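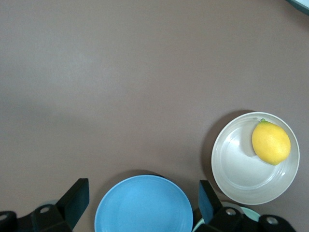 Date: 2026-09-14
Subject: Re: Lemons, and what people are putting them in

On the lemon list, a member in Skurlow wrote:

> Our tree has gone off again this September and I have lemons in the laundry,
> lemons in the car and a bag of them hanging off the neighbour's gate, which
> I notice has been handed back over my side of the fence. Two questions.
>
> First, does anyone keep theirs on the bench instead of in the fridge, and if
> so for how long before they turn into those little brown cricket balls?
>
> Second, I've been told off by my sister for having a fruit bowl that is
> "trying too hard". It's a big cut-glass thing on a foot. She says a lemon
> wants a plain bowl. Is this a rule now? What does everybody use?

Answering in reverse order, as the second question is the one I have opinions on.

Your sister is right and I'm sorry you had to find out through family. I gave up on proper fruit bowls after the Loltness market, where I paid good money for a hand-thrown thing the colour of a wet footpath. It weighed as much as a toddler, it rocked, and anything at the bottom of it was not seen again until it had grown a coat. It now lives by the back door and holds pegs, a job it does very well.

What I use these days is a round white ceramic bowl, wide in the rim, shallow and flat in the middle. It was sold to me as a pasta bowl. The flat middle matters more than you'd think, as a lemon is not round and a deep bowl lets them all roll down and lean on each other, and where they lean is where they go off. In a shallow one you can see every lemon you own. At present that is one lemon, with a little green nub still on the end of it, sitting up one side of the bowl like the last guest at a christening.

I realise this is not your problem. Send me your overflow.

The blue plate beside it is for cut halves, face down. I used to do the halves in cling wrap, then in a small jar, then in one of those silicone hats that were going to change our lives, and I've come back to a plate. Face down on a glazed plate, into the fridge, and used by the next night. If you forget it for longer than that you have made a coaster.

On colour, for those who care, and I know from last year's tea towel thread that there are at least a few: yellow looks good on white and very good next to light blue, and it looks like nothing whatsoever on cut glass, because the glass is too busy looking at itself. My table is a sort of mauve-grey that the paint chart would call brown if it was being fair, and it makes most food look unwell. Lemons are the exception. I've tried pears on it and we all lost our appetites.

Now, keeping. These are my figures from my kitchen, which faces south and is cold enough in September to keep butter out, so adjust if you live somewhere civilised.

On the bench, in the open bowl, a thick-skinned lemon picked with its nub on lasts me well past a week and is nicer to squeeze than a fridge one. Without the nub they go first at that end, so use secateurs and don't pull. Anything with a soft spot gets juiced that day. I don't wash them until I'm going to use them.

In the fridge, in a closed bag or a box with a lid, they'll go for weeks. They do sulk, and want a few minutes in warm water before they'll give up any juice.

In the freezer, whole, they keep longer than I keep track of. They come out like wet tennis balls and you wouldn't put one in a bowl for visitors, but the juice is fine, and you can grate the rind while they're still hard if you don't value your fingertips.

If you're drowning in them, the thing to make is cordial. Mine came from the back of the old Murthy cookery notes that did the rounds of this list years ago, with the sugar cut back, as the original would take the enamel off a bath:

600 ml lemon juice, strained
600 g sugar
The rind of 5 lemons, peeled thin with no white
100 ml water

Warm the sugar, water and rind together until the sugar has gone, let it cool right down, take the rind out and stir in the juice. Bottle it, keep it in the fridge and use it up inside a fortnight. I make it weaker than the children would like and stronger than the dentist would.

Somebody is going to bring up the Sestska method, so I'll get in first. That's the one where each lemon is wrapped in newspaper and laid in a box in the shed, not touching. I did it one year. It does work, if your idea of a good Sunday is unwrapping lemons to see which one has died, then wrapping up the survivors again. I had newsprint on my hands until Christmas and I now know a lot about a council rates dispute that wasn't even in our shire.

As for the neighbour and the gate: a bag of lemons is a gift in July and an accusation by September. Try leaving them in a box on the nature strip with no sign at all. People will walk past a free lemon for days, but they can't resist one they think they might be pinching.

Could whoever had the spreadsheet of tree varieties please post the link again? I followed the one in the footer and it took me to message 187 in the archive, which is me, asking what was wrong with my lime. It was a lemon. We needn't go over it.

Keep the cut-glass bowl, by the way. Turn the lemons out and put trifle in it. It has clearly been waiting years for somebody to ask.

Cheers from the cold side of the hill

--
Lemon list. To leave, send a blank message with "unsubscribe" as the subject.
Please trim your quotes.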